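Tray Service Exercise (Ollombridge course)

Category: Robotics education | Student projects | Manipulation
Reading time: 4 min

The Tray Service Exercise is a practical assignment in the second-year robotics course at the Ollombridge technical college. Student groups program a robot arm with a two-finger gripper to pick up a water bottle that lies on a table and to place it on a serving tray. The exercise was first given in the workshop at Trorkutthorpe and is known among students simply as "the tray".

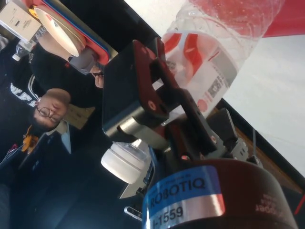
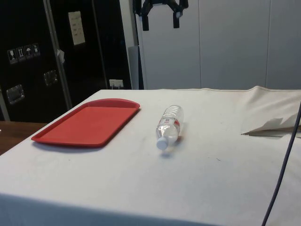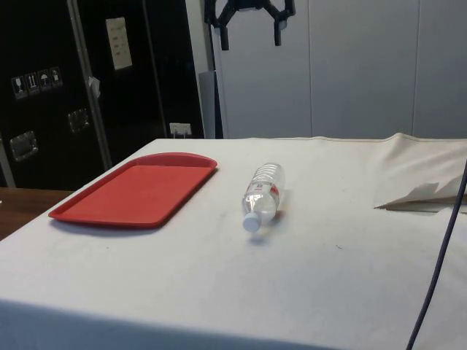

Water bottle and gripper during work on the Tray Service Exercise.

Background

The course was earlier built around stacking of wooden cubes. Teachers found that groups could pass the cube task with fixed positions, written by hand into the program, and that many students finished the term without using sensor data at all. A new assignment was therefore proposed by the Cabrera study group, a student association which also runs the evening lab. The bottle was chosen for two qualities: it is transparent, so that depth cameras often give a poor measurement of it, and it can roll.

The first version of the exercise used an upright bottle. After one term the rules were changed and the bottle is now laid on its side. An upright bottle is mostly lost by being knocked over, while a lying bottle can be lost in several ways, and the teachers consider these failures more useful to discuss.

Task

Each group receives the same basic arrangement, which consists of a table, a tray and one closed bottle. The tray may be turned to any angle before a run, and the direction of the bottle's neck is decided by another group. The program must then complete the following steps without help:

- find the bottle and estimate its direction
- bring the open gripper over it
- close the fingers and lift
- move to the tray and release

A run ends when the bottle rests on the tray with the gripper open, or when 77 seconds have passed. If the bottle leaves the table, the run is counted as failed. A bottle that touches the rim of the tray but stays inside is accepted.

The use of a cloth on the table is permitted and is common in the Trorkutthorpe workshop. It slows the rolling of the bottle, but wrinkles in the cloth can be mistaken for objects by simple segmentation programs. Several groups have written in their reports that they spent more time on this problem than on the grasp itself.

Equipment

The college supplies the arm, the gripper and two cameras. One camera is fixed beside the table and one is mounted at the wrist. Groups may use one of them or both. The wrist camera gives a close view of the fingers and is preferred for the last part of the approach – its disadvantage is that the picture turns together with the wrist, and beginners often forget to correct for this in their code.

Control software is written in Python on top of Dasska, a small library maintained by former students. Dasska gives access to joint positions, finger opening and both camera streams. It contains no ready grasping functions, and adding such functions from outside packages is allowed only in the optional part of the assignment.

Course of the work

The exercise takes five weeks. In the first week the groups move the arm only by hand controller and record their movements. The second and third weeks are used for bottle detection. In the fourth week the detection and the motion are joined together, and in the fifth the groups prepare for the assessed runs, which are held in December.

Every group has to hand in recordings of at least 30 runs, including the failed ones. Deleting failed runs is treated as an error in the report and lowers the mark. The recordings are stored in a common archive which later classes can use for training their own detectors. According to the course page, the archive held almost 600 runs at the last update on Nov 17, 2022.

Assessment

The mark is divided between the runs and the written report. Out of 100 points, 63 are given for the report and the remaining part for the assessed runs. This division has been criticized by some students, who think that a working robot should weigh more. The teachers answer that one run depends strongly on light and on the position of the bottle, and that a good explanation of a failure shows the same knowledge as a success.

Typical errors

The most frequent error described in the reports is a grasp too close to the neck, where the bottle is narrow and turns between the fingers when it is lifted. The second is closing the fingers along the bottle and not across it. A third group of errors concerns the release. If the gripper opens too high, the bottle drops and can bounce over the low rim.

Variants

An optional variant uses a plate in the place of the tray. Another one, called "the return", asks the robot to take the bottle back from the tray and lay it on the table. It is considered harder, as the fingers have less free space near the rim.

See also: Cube stacking assignment; Dasska (library); Cabrera study group

Shares: 12 | Comments: 3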